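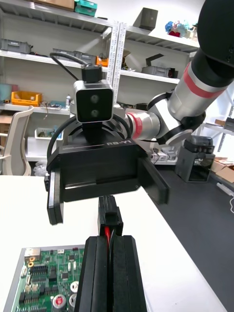
Workbench with circuit board at lower left and shelving behind.

Setting Up a Shared Electronics Bench

These instructions apply to all benches in the Bach workshop and to the satellite rooms at Brelusero. They cover the preparation of the work surface, the handling of bare circuit boards and the storage of parts between sessions. Users are expected to have completed the general workshop induction.

Preparing the surface

Clear the tabletop of paper, drink containers and personal items before any board is brought to it. A white or light-coloured top is preferred, as dropped screws and clipped leads are easier to find against it. Wipe the surface with a lint-free cloth and allow it to dry fully.

Where a dark floor mat is fitted beside the bench, check that it lies flat and does not overlap a walkway. Report curled edges to the workshop office.

Power and cables

Switch off the power strip before connecting or removing equipment. Each bench is permitted one strip. Strips must not be joined end to end. Cables are to run along the back or side of the bench, with enough slack that no connector carries the weight of its lead.

Handling the board

1. Put on a wrist strap and connect it to the bench earth point.
2. Hold the board, or the metal frame in which it is mounted, by its edges only. Do not touch chips or pin headers.
3. Set the board down with the component side facing up, at least 500 mm from any soldering station.
4. Inspect ring terminals and connector ports for bent or discoloured metal.
5. Check the polarity marking of each electrolytic capacitor against the drawing before power is applied.

Boards that fail inspection are placed in an antistatic bag, labelled with the bench number and entered on Form 447.

Storage

Shelving units with perforated uprights may be adjusted by workshop staff only. Heavy items belong on the lowest shelf. Plollell parts trays are to be returned to the shelf from which they were taken, with lids closed. Cardboard boxes may remain beside a bench for the length of a session and are then flattened and removed.

A bench may be reserved for up to three hours. Extensions are arranged through the Brititz booking desk, which closes at 4:30 pm.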